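살림정리 이야기방 > 자유토론
제목: 검은 상판 위에서 쓰는 소품들, 색을 맞추시나요 그냥 쓰시나요?
작성자: 보리차한잔 | 6월 8일 | 조회 969

안녕하세요, 늘 눈팅만 하다가 처음으로 글을 길게 써 봅니다. 저희 공방에 새까만 상판 테이블이 있는데요, 처음 들일 때는 멋있어 보여서 골랐거든요. 그런데 막상 쓰다 보니 위에 올려 두는 물건마다 어쩜 그렇게 도드라져 보이는지, 흰 도마를 하나 놓으면 도마만 보이고 분홍 컵을 놓으면 컵만 보이고 그래요. 밝은 나무 테이블을 쓸 때는 대충 늘어놓아도 티가 덜 났는데 말이에요.

올려 두고 쓰는 건 대단한 게 없습니다. 도마, 나무 상자, 마카 꽂아 두는 컵, 납작한 쟁반, 하늘색 둥근 통, 이런 것들이에요. 색을 하나로 통일해야 하나 싶다가도 멀쩡한 걸 버리고 새로 사자니 아깝고요. 그렇다고 전부 서랍에 넣자니 쓸 때마다 꺼내는 게 일이라 결국 며칠 못 가더라고요. 다른 분들은 어떻게 하고 계신지 궁금해서 여쭤봅니다. 사소한 이야기라도 좋으니 편하게 남겨 주세요. 저는 이런 이야기 듣는 걸 정말 좋아해요.

귤껍질
저요 저요! 저도 검은 테이블 써요. 반가워서 로그인했습니다 ㅎㅎ 저는 색은 진작 포기했고요, 대신 줄을 맞춥니다. 자주 안 만지는 건 뒷줄에, 지금 손대는 건 앞줄에 두는 거예요. 이것만 해도 훨씬 차분해 보여요. 원래는 Tamo에서 나온 회색 칸막이 정리함을 썼는데 칸 크기가 애매해서 도마가 안 들어가더라고요. 그래서 지금은 칸막이 없이 그냥 늘어놓고 써요. 보리차한잔님 컵이랑 쟁반이 분홍이라고 하셨죠? 그러면 벌써 짝이 맞는 게 있는 셈이니 새로 사실 필요는 없을 것 같아요.

물결무늬
저는 의견이 조금 달라요. 줄을 아무리 맞춰도 색이 제각각이면 검은 상판에서는 장난감 가게처럼 보여요. 제가 그랬거든요. 민트색 컵, 노란 바구니, 빨간 가위가 한꺼번에 올라가 있으니까 일하다가 고개만 들어도 눈이 피곤했어요. 그래서 큰맘 먹고 나무랑 흰색만 남겼습니다. Grollico 나무 상자를 쓰는데 앞쪽에 길쭉한 구멍이 있어서 영수증 밀어 넣기도 좋고요. 정리하고 나서 마음이 참 편해졌어요. 물론 빨간 가위는 정들어서 못 버리고 서랍에 있습니다.

귤껍질
물결무늬님 말씀도 알겠는데요, 저는 나무랑 흰색만 있으면 어쩐지 남의 집 같아서요 ㅠㅠ 저희 아이가 고른 노란 통이 하나 있는데 그걸 치우면 무척 서운해할 거예요. 물건마다 사연이 있는데 색 때문에 내보내는 건 좀 야박하지 않나요?

물결무늬
야박하다니요 ㅋㅋㅋ 버리라는 게 아니고 늘 보이는 자리에 두는 것만 골라 보자는 얘기였어요. 노란 통은 저라면 선반 위에 두겠습니다. 거기서는 예쁠 거예요!

Revathi Marar
안녕하세요, 한국 와서 작은 요리 교실을 하고 있는 레바티입니다. 한국어가 서툴러도 이해해 주세요. 저는 도마 이야기를 하고 싶어요. 검은 테이블에 흰 도마는 정말 좋은 조합이라고 생각해요. 수업 때 학생들이 "어디서 썰어요?" 하고 묻지 않아요, 한눈에 보이니까요. 저희 교실에서는 폭 40센티짜리를 쓰는데 큰 채소도 문제없고, 한가운데에 두면 나머지 물건은 저절로 둘레에 자리를 잡아요. 예전에 멋 부린다고 검은 도마를 산 적이 있는데요, 테이블이랑 겹쳐 보여서 모서리에 컵을 걸쳐 놓았다가 그대로 엎었어요. 차를 다 쏟고 학생들이랑 한참 닦았답니다. 그러니까 도마만은 꼭 흰색으로 두세요!

보리차한잔 (글쓴이)
우와, 댓글이 이렇게 달릴 줄 몰랐어요. 다들 정말 고맙습니다! 레바티님, 한국어가 저보다 나으신데요. 도마가 너무 튄다고만 생각했는데 그 튀는 게 쓸모라니, 그 생각은 못 했어요. 가운데에 딱 고정석을 만들어 줘야겠습니다. 귤껍질님의 뒷줄 앞줄 방법도 오늘 당장 해 볼래요. 물결무늬님, 저도 나무 상자가 있는데 앞에 조그만 구멍이 나 있어요. 영수증 넣을 생각은 못 하고 그냥 상자로만 쓰고 있었네요.

늦은점심
지나가다 한마디 보탭니다. 다들 색 이야기만 하시는데 저는 마카 컵이 더 걱정돼요. 컵에 마카를 꽂으면 한쪽으로 기울잖아요. 두어 자루만 꽂은 가벼운 컵은 팔꿈치만 스쳐도 넘어갑니다. 저는 바닥에 자갈을 조금 깔았어요. 화분용으로 파는 걸 300그램만 사서 컵에도 깔고 남은 건 화분에 줬네요. 그리고 둥근 통은 세워 두지 말고 아예 눕혀 두는 것도 괜찮아요. 씻어서 엎어 두면 안쪽에 김이 서리는데 옆으로 눕혀 두면 덜하더라고요. 굴러가는 게 걱정되면 옆에 각진 물건 하나 대 주시고요.

물결무늬
눕혀 두는 건 저는 반대예요. 먼지 들어가요! 입구가 옆을 보고 있으면 빵가루며 실밥이며 다 들어가던데요. 뚜껑 덮어 세워 두는 게 제일 깔끔해요.

늦은점심
하루 종일 눕혀 두라는 건 아니고요, 쓰는 동안만요. 그리고 뚜껑은 꼭 잃어버리게 되어 있습니다. 저희 집에 뚜껑 없는 통이 얼마나 많은지 보시면 놀라실걸요. 반대로 통 없는 뚜껑도 한 서랍이에요. 그 서랍을 정리하려고 Bilo 뚜껑 거치대도 샀는데, 지금은 그 거치대가 서랍에 들어가 있습니다.

귤껍질
ㅋㅋㅋㅋ 거치대가 서랍에! 저희 집이랑 똑같아요. 저는 300원짜리 집게로 뚜껑끼리 묶어 놨는데 의외로 오래가요. 동네 문구점에서 파는 제일 싼 집게인데, 색도 고를 수 있어서 아이가 좋아해요.

담요둘레
쟁반 쓰시는 분은 안 계세요? 저는 납작한 쟁반 하나가 정리함 몇 개 몫을 한다고 믿는 사람입니다. 바늘이랑 단추랑 자잘한 걸 쟁반에 다 올려 두고, 밥 먹을 때 쟁반째 들어서 옮기면 상판이 한 번에 비잖아요. 검은 상판은 닦은 자국이 잘 보여서 물건을 하나하나 들고 닦다 보면 자국이 더 생겨요. 쟁반째 번쩍 들고 한 방향으로 쭉 닦는 게 제일 낫습니다. 저는 Whitlock 극세사 행주를 물에 적셔 꼭 짜서 한 번, 마른 걸로 한 번, 이렇게 두 번 닦아요. 세제는 얼룩이 남아서 안 쓰고요. 쟁반은 무늬가 있어도 괜찮아요. 저는 오히려 밋밋한 쟁반보다 그림 하나 있는 게 정이 가던데요.

Revathi Marar
담요둘레님, 쟁반 방법 저도 정말 좋아해요! 인도 집에서는 어머니가 향신료를 쟁반에 모아서 마당까지 들고 다니셨어요. 볕 좋은 데 앉아서 고르고, 해가 넘어가면 또 들고 옮기고요. 그런데 저는 행주 두 번은 못 하겠어요, 한 번도 겨우 해요 ^^

물결무늬
행주 두 번은 저도 못 해요. 이건 다 같이 합의 본 걸로 하죠.

담요둘레
두 번 하시라니까요... 한 번만 닦으면 저녁에 불 켰을 때 자국이 다 올라와요. 저는 분명히 말씀드렸습니다 ㅎㅎ

보리차한잔 (글쓴이)
하나하나 읽으면서 혼자 웃었어요. 다들 어쩜 이렇게 다정하신지요. 말씀해 주신 걸 다 따라 하지는 못하겠지만 저 나름대로 골라 봤습니다. 도마는 레바티님 말씀대로 가운데, 나무 상자랑 마카 컵이랑 쟁반은 귤껍질님 방식으로 뒷줄이에요. 하늘색 둥근 통은 물결무늬님께는 죄송하지만 늦은점심님 편을 들어서 눕혀 두기로 했고요. 파란 마카랑 빨간 마카는 그대로 분홍 컵에 꽂아 두려고요. 자갈은 아직 못 샀으니 당분간은 팔꿈치를 조심하며 살겠습니다. 분홍 쟁반은 흰색으로 끄적인 그림이 있는데, 무늬가 있어도 괜찮다는 담요둘레님 말씀에 힘을 얻어서 당당하게 올려 둡니다. 색은 결국 하나도 안 맞췄네요. 그래도 자리가 정해지니 전보다 마음이 놓여요.

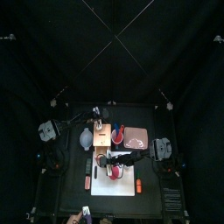

행주질은 우선 한 번으로 시작해 보고, 저녁에 자국이 정말 올라오면 담요둘레님께 다시 와서 인사드릴게요.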